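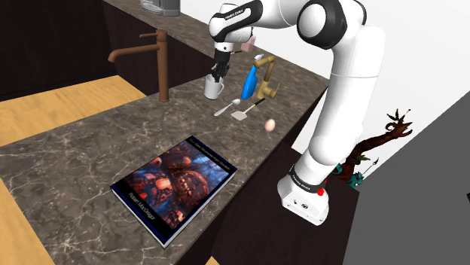
Franka-Arm über der Tasse, Küchenszene in der Simulation

Forum > Automatisierung > Haushalt und Werkstatt
Thema: Können Maschinen schon abräumen?
Februar 2023

Jae-in Myung schrieb:
Im Nachbarthread hieß es, eine Küche aufzuräumen sei für einen Roboterarm längst erledigt und nur noch eine Preisfrage. Das sehe ich anders. Nehmt eine normale Arbeitsplatte: Tasse, Sprühflasche, Löffel, Pfannenwender, ein Ei, ein Taschenbuch. Jedes Teil verlangt einen anderen Griff. Die Tasse kann man am Rand oder am Henkel nehmen, den Löffel muss man erst mal von der Platte hochbekommen, und beim Ei entscheidet die Kraft. Für jedes einzelne gibt es Lösungen. Ein Gerät, das alles nacheinander wegräumt, ohne dass ich danebenstehe, habe ich noch nicht gesehen.
Mich interessiert, was bei euch im Betrieb oder zu Hause ohne Aufsicht läuft.

kantenbruch schrieb:
Bei uns läuft so etwas seit Oktober. Zelle von Indudura, ein Arm, der Drehteile aus der Kiste nimmt und in die Waschanlage legt. 300 Teile pro Schicht, eine Sorte, immer dieselbe Kiste. Das geht gut. Sobald jemand die Kiste quer hinstellt, steht die Zelle.
Küche ist schwieriger, aber eine Tasse greifen ist für mich kein offenes Problem mehr.

mirabelle_w schrieb:
@kantenbruch: Eine Sorte Teile in einer festen Kiste hat mit Abräumen wenig zu tun. Zu Hause steht die Tasse jeden Tag woanders, mal mit Kaffeerest, mal mit Löffel drin. Ich habe den Soltier-Greifer privat gekauft, mit Steuerung und Zubehör 3.119 Euro, und damit kann ich Dosen umstellen. Mehr traue ich ihm nicht zu. Für das Geld spüle ich lieber selbst.

kantenbruch schrieb:
Dann liegt es am Greifer oder an der Bildverarbeitung. Am Prinzip liegt es nicht. Bei Odukoya räumen sie in der Kantine Tabletts ab, mit Tassen drauf, auch verrutscht.

Jae-in Myung schrieb:
Auf den Tabletts ist die Lage aber eingeschränkt. Alles steht in einer Mulde, es gibt nur eine Sorte Geschirr, und die Höhe ist bekannt. Das nenne ich eine gute Vorrichtung.
Bei der Tasse kommt es darauf an, was mit ihrer Lage passiert. Aufrecht ist sie einfach. Gekippt, mit dem Henkel nach oben und den Fingern an der Öffnung, ist die Frage eine andere: Hält der Griff, und wie kommt sie wieder auf den Boden gestellt? Für einen Menschen ist das eine Handdrehung. Der Arm braucht dafür einen Plan und oft auch Platz, der zwischen zwei Armaturen nicht da ist.

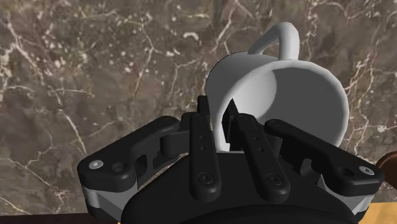
mirabelle_w schrieb:
Genau beim Umgreifen hört es bei mir auf. Absetzen, neu anfahren, noch mal greifen, und jedes Mal kann etwas verrutschen. Von der Zeit will ich gar nicht anfangen.

hobelbank7 schrieb:
Ich lese hier nur mit, aber die Zeit wäre mir egal. Wenn das Ding nachts arbeitet, darf es für die Spüle zwei Stunden brauchen. Wichtiger wäre mir, dass morgens nichts auf dem Boden liegt. Solange das keiner zusagen kann, kommt mir so ein Arm nicht in die Küche. In der Werkstatt würde ich ihn Schrauben sortieren lassen.

kantenbruch schrieb:
Zusagen kann dir das auch bei einem Menschen keiner. Ich bleibe dabei: Greifen ist gelöst, teuer ist das Drumherum. Schutzzaun, Abnahme, jemand, der die Anlage kennt.

Jae-in Myung schrieb:
Beim Drumherum gebe ich dir recht. Beim Greifen erst, wenn mir jemand eine Woche Betrieb mit gemischtem Geschirr zeigt, samt Liste der Eingriffe von Hand. Nolen soll eine Teststrecke dafür haben. War schon jemand dort?

mirabelle_w schrieb:
Bisher nicht. Ich schreibe sie an und melde mich hier, wenn eine Antwort kommt.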